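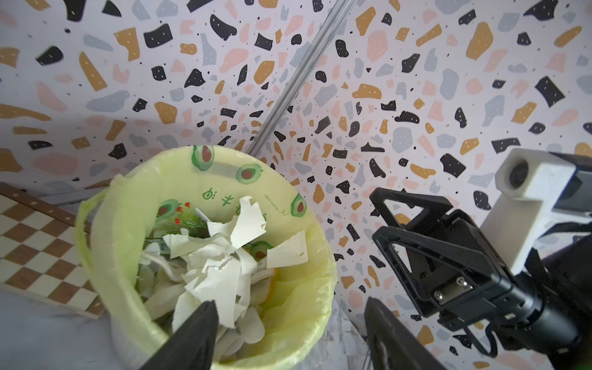 Ticket: Verard cell, bimanual sorting task
Status: Open, awaiting second sign-off
Severity: Medium
Component: Workspace rules, section 4 (shared zones)

Summary
Both arms are permitted in the center zone at the same time under the current Redivov profile. Section 4 requires one arm to hold the zone lock while the other waits outside. The log shows 12 lock violations in 272 cycles. No contact was recorded.

Steps to reproduce
1. Load the Redivov profile and start the paper and bag task.
2. Let both arms receive a target near the center line.
3. Watch the lock table. The second arm enters without a grant.

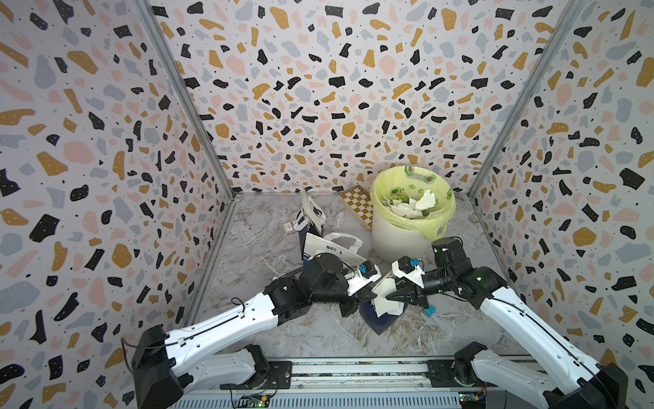
Fig. 1. Both grippers at the center, over the cream scrap and the navy-bottomed bag.

Findings
The clearance check measures from the wrist flange and ignores finger length. With the fingers added, clearance falls below the 45 mm minimum in section 4.2. The Woo planner reads the same value, so it does not catch the error either.

The bin has a related problem. Its keep-out cylinder was drawn for a bare rim, and the liner folds over the outside. The rules call for the cylinder to be measured with the liner fitted – this was skipped at setup.
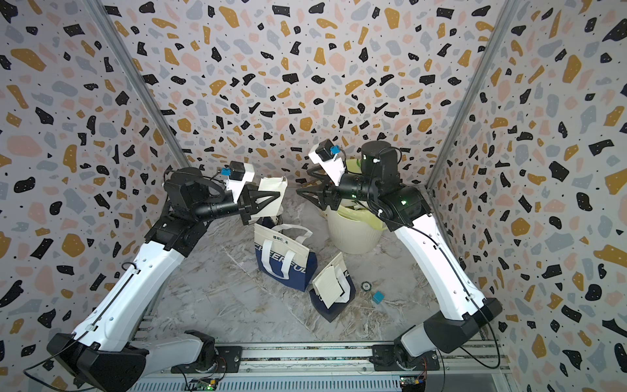

Workaround in place: speed capped in the center zone, lock timeout raised to 109 ms. Violations still occur at the lower speed, so the cap is not a fix.

Requested changes
– Feltis config: measure clearance from the fingertip at full opening.
– Redraw the bin keep-out with the liner on.
– Reject any profile that grants the center zone to two arms.
– Add loose items on the floor to the pre-run checklist.

Update, 14:20
Fingertip offset merged to the test branch. Keep-out redraw not started. Do not close until the full cycle set has been rerun with the speed cap removed.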